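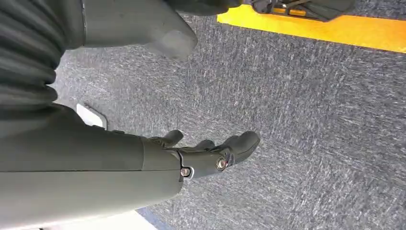 Gray carpet tiles, laid with the fleck running in different directions.

The Plallow branch library wants to pull up its carpet and put down polished concrete. The board has set aside 4,000 dollars for the first room and will vote on Thursday. I think they should vote no.

Concrete looks good in a brochure. It is also loud. I worked at the front desk in Tenport for years, and after the carpet went we heard every chair, every dropped pen and every phone call from the far end of the stacks. People who used to stay all afternoon started leaving after lunch.

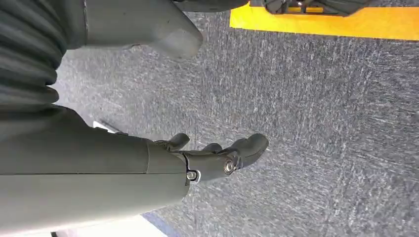
The other argument is cost. Nkrumah Dramani, who runs the branch, told the board that stains are his main complaint. Fine – replace the stained tiles. A box from Vornavetti costs 49 dollars, and one person can swap a tile before opening time. You can't do that with a cracked slab.

I know carpet is out of fashion. Libraries have chased fashion before, and Sulemana Street still has 200 orange chairs in storage to show for it. A reading room should be quiet first. Spend the money on longer hours in February.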